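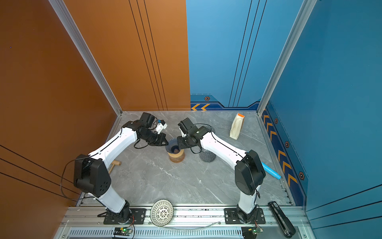 Rukhsana Rind asked why we need a second pair of arms when the first pair isn't paid off yet. Fair. Budget thread, typing fast

1/ Flenum quote came in at 4 spare gripper sets, 6 week lead time. Gamari is quicker but wants a deposit up front. ugh

2/ Cables. We never budget enough for cables. Put in $426, will porbably double it

3/ Also $200 a month for coffee stuff, glass, bags. Finance thinks its a snack line. It's not a snack line 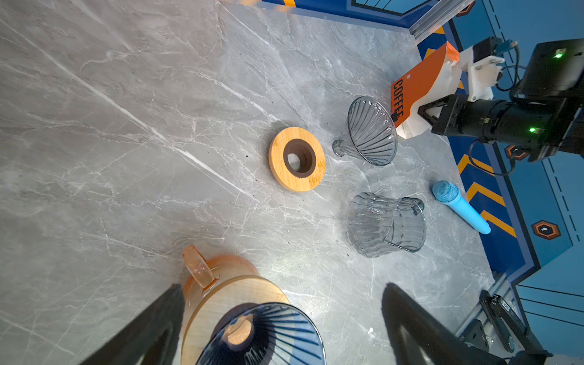
Grounds on the marble, dripper and server on their sides.

4/ Order goes in December. Send quotes pls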